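Posted in: Grants & Funding > Research surveys

Do I have to fill in the funder's survey?

I had a small maths grant from the Elum fund and now there's a survey in my inbox with 2,021 words of preamble (yes, I pasted it into a counter). Does skipping it hurt my next application? I'm hoping to go for the 3,000 one.
— Farnura

I skipped mine in August and still got renewed, so no. But do the bit on group size — they cut that panel once and we all moaned for months!

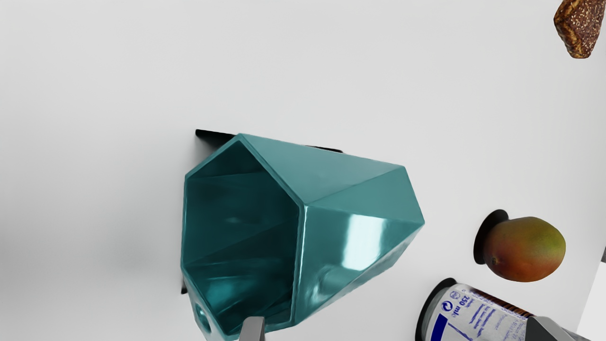 Faceted vessel, teal, rendered

The free text box stops at 300 characters, so write it elsewhere first and paste it in.
— Muma

Check your award letter. Mine had 2 conditions and one was "respond to reasonable requests for feedback", which I'd say covers it. I'd email the grants office and ask, they're quite nice.
— Frei

We use cookies to remember your settings. Accept or manage preferences.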